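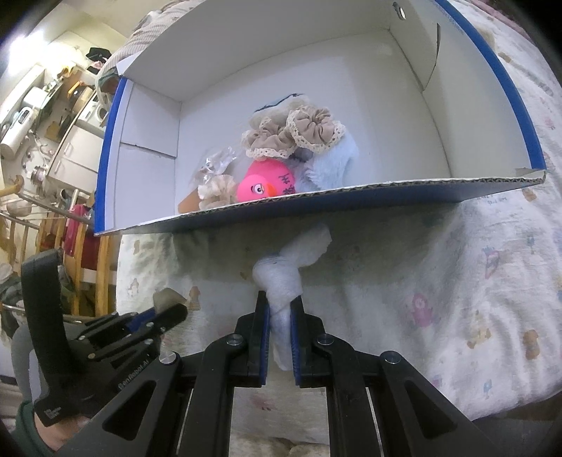
Urkangate Residents' Group
Minutes of the small items and packing meeting, 1 March 2023

Present: Joyce Rotich (chair), Naveed Chaudhry (minutes), Shabnam Mohmand, Saqib Kiani
Apologies: Maham Ghauri

1. Minutes of the last meeting
Agreed with one correction. The shelf at Mostden hall was put up by Saqib, not by Naveed. Joyce signed the corrected copy.

2. Money
Opening balance for the year was $604. The balance is now $694 after the book sale. Shabnam still has a receipt for packing tape to hand in and will bring it next time. It was agreed not to buy any more boxes while there are used ones that can be folded back into shape.

3. Small items for the spring table
Shabnam reported on the sorting done so far. Hair scrunchies, plush pieces and other small soft things are going into the white cardboard box with the blue strips. The box is shallow and open, so people can look through it without tipping it out – the deep one used last year ended up on its side most of the afternoon.

Saqib asked whether the scrunchies should be on a separate card. Joyce thought they sell better loose, next to the soft toys, as children pick them up together. Agreed to leave them loose. The lace-edged ones should go near the top, where the trim does not get crushed.

The pink bird toy was discussed. It has Chinese writing on it and none of those present could read it. Naveed will ask his neighbor on Jadoon Street. If it turns out to be a name or a greeting, it can go on the price tag.

Prices: scrunchies 25 cents each. Plush items to be priced one at a time by Shabnam.

4. Packing
There was a longer discussion on how the box should be packed. Saqib had been putting everything against the near side and working back. Shabnam would like the whole floor of the box used, with soft things kept apart from paper and packets.
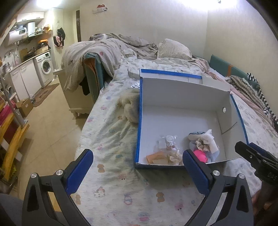
Agreed that wrappers and tissue come out before the box leaves the house. Clear packets stay on if there is something in them, and empty ones go in the recycling. Any card or loose paper is to be checked for a price or a note before it is thrown away, as two labels were lost that way in the fall.

Joyce asked that sorting be done on a clean sheet where there is no table free. A bed is fine for this. Shake the sheet out afterward – small pieces get into the folds.

Saqib raised the hole and the cut in the right side of the box. Very small things should be bagged first. No need to tape over them.

5. Flyers
The print shop, Clalasis, has quoted for 2,000 flyers. Naveed felt this was too many for one table at Mostden and the others agreed. Naveed to ask for a price on a smaller run.

6. Any other business
Maham had sent a note asking if knitted items would be taken this year. Yes, if washed.
The key to the side door at Mostden is with Joyce until the end of March.

Actions
Naveed – ask about the writing on the pink toy; get new flyer price
Shabnam – price plush items; bring tape receipt
Saqib – take out wrappers and repack the box
Joyce – reply to Maham

Next meeting at Joyce's house, date to be sent around.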